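3.2 Recipe posts and ingredient substitution

The second part of the study looked at what home cooks do when a recipe calls for something they do not have. We collected 128 written cooking logs from readers of the Trolter recipe site. Each log covered one dinner. Of these, 83 recorded at least one substitution, and 27 recorded more than one.

Most changes were small. Cooks swapped one onion for another, used dried herbs in place of fresh, or left out a garnish. Changes to fat and acid were less common but had a larger effect on how the dish was rated at the table. Bagheri found the same pattern in her earlier work on weeknight stews, and we kept her rating sheet, with scores from 1 to 5, so that the two sets of results could be compared.

Logs were coded by Hildegard Brandes and checked by Shahla Bagheri. Where the two disagreed, the log was read again by both and a single code was agreed on. Salt was not coded, as few recipes on the site give an exact amount for it.
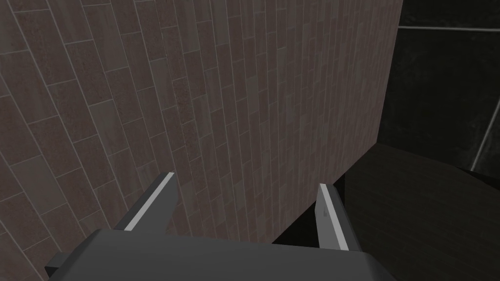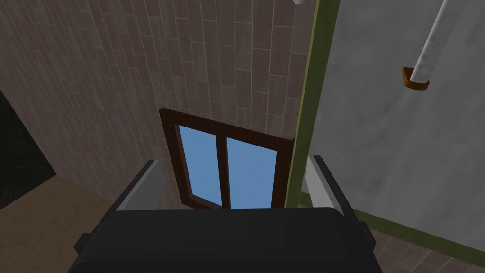
Figure 4. Two simulated views with the gripper in the foreground.

3.3 Effect of the recipe's wording

Recipes on Trolter are written in two styles. The first lists each ingredient with a fixed amount and no comment. The second adds a short note, such as "any firm white cheese will do." Cooks using the second style made more substitutions and gave their meals slightly higher scores. They also wrote longer logs, which may mean that they were more interested in cooking to begin with. We did not ask about experience, and this limits what can be said about the difference.

Sponsored recipes were treated separately. These name a product in the ingredient list, and readers often replaced it with whatever was in the cupboard. One log for a bean and pepper skillet reads, "Used the jar I had open. Tasted fine, a bit sweet." Replacements of this kind were coded as substitutions only when the type of food changed. A different brand of the same sauce was left out of the totals.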